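Please stop making me mute your banner

I design display ads for a living, mostly small stuff, and I have an opinion that gets me grumpy looks at lunch: animated banners should move once and then sit still. Once! Not forever, not until the reader scrolls away in self-defense.

Last September I had a job for Tokgöz, a bakery chain in Rimavdale, and the brief wanted steam, a spinning logo, a price that pulsed and a button that wiggled (they loved the wiggle). I built it. I also built a second one where the bread slid in, the price showed up and everything stopped after 2 seconds. Same colors, same words. We gave the busy one 4,000 impressions and the quiet one 2,000, so it wasn't a fair race and I won't pretend it was science. But when I sat down on Sunday and looked at both on my phone, next to an article I wanted to read, I closed the page with the busy one. My own ad!

People tell me motion gets attention, and sure, so does a car alarm. What I want is for someone to read the line of text, and you can't read a line that keeps fading out to make room for the next one. Half the loops I see hide the offer for most of their running time. If I glance over at the wrong moment I get a blank blue rectangle and maybe the corner of a shoe.

Then there's the file itself. Peto, the tool I use for exports, happily bakes every little bounce into the package, and then I'm up at 11 p.m. shaving bytes off a shadow. Cut the loop and most of that work goes away. Fikex, the network I send most of my stuff to, has never once bounced a quiet banner of mine, while the wiggly ones come back with notes.

I do make exceptions. A countdown should count. A game teaser can show a bit of the game. But if you're selling bread, show me the bread, tell me the price and leave it on the screen long enough for me to get hungry.

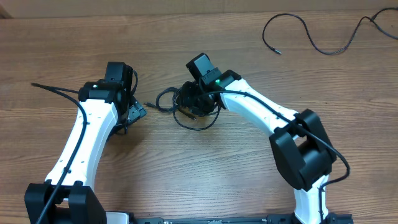

What should the last frame of a banner show if the animation only plays once?

Put the offer, the logo and the button there, all readable together, and let them stay put. Most people will see that frame and nothing else, so I design it first and work backward to the opening.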